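**To:** stores-users list
**From:** Zewditu Tilahun, Stores and Facilities
**Subject:** Re: Contents and condition of the large metal bin, Rusar building

Dear colleagues,

Thank you to those who replied to my earlier notice. I am answering Ibsa Hadgu's message to the whole list, as several sections have raised the same points.

> From: Ibsa Hadgu
> Subject: Contents and condition of the large metal bin, Rusar building
>
> Dear Zewditu,
>
> Our section has been asked to sign off on the large grey bin before the July stocktake. Could you please confirm three matters?
>
> First, whether the odd items left in it are to be returned to their sections or entered as unclaimed stock. The teal-blue holder does not match anything on the Negash shelving list.
>
> Second, whether the wear on the back wall is grounds for replacement. The Drorker quotation for a new bin was $565, and I would not wish to commit that sum without your advice.
>
> Third, whether single gloves should be kept at all. We have been keeping them for 2 years and have yet to match a pair.
>
> Regards,
> Ibsa Hadgu

I will take these in order, with the current position on each.

## Items in the bin

The items are to be returned wherever a section can be identified. Those of most interest to list members are the long teal-blue plastic holder with the recessed slot, the grey block that looks like a felt eraser, and the black glove. There is also a small piece of black hardware in the rear left corner, which I have not been able to place. If it belongs to your section, please reply with the name of the fitting it came from so that it can be labelled correctly. 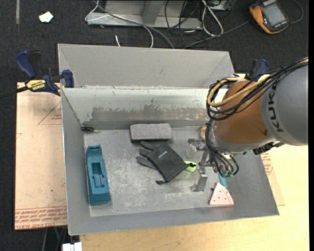
## Condition of the bin

The back wall has a long patch of worn, darker metal along its lower part, and the floor is scratched, most heavily toward the middle. Under the Stular storage guidelines adopted by our office, surface wear of this kind is recorded but does not of itself justify replacement. The bin will therefore remain in service. I have entered it on the register as item 431, condition "worn, serviceable", and the Drorker quotation may be allowed to lapse.

Sections are reminded that spending above $400 on storage equipment requires written approval from this office before an order is placed. This applies to second-hand purchases as well.

## Single gloves

Single gloves should no longer be held over from one stocktake to the next. The black glove will be kept until the close of the July stocktake and then discarded. Any single gloves still held on the Negash shelving should be treated the same way - please do not send them to Stores.

## Claiming an item

Claims should be sent to me directly, not to the list, and should give the section, the item and the colour. Items may be collected from the Stores counter before 4 p.m. once I have confirmed the claim. Anything unclaimed at the close of the stocktake, other than the glove, will be entered as general stock and made available to all sections on request.

Ibsa, your section may now sign off on the bin using the register number given above.

Yours sincerely,

Zewditu Tilahun
Stores and Facilities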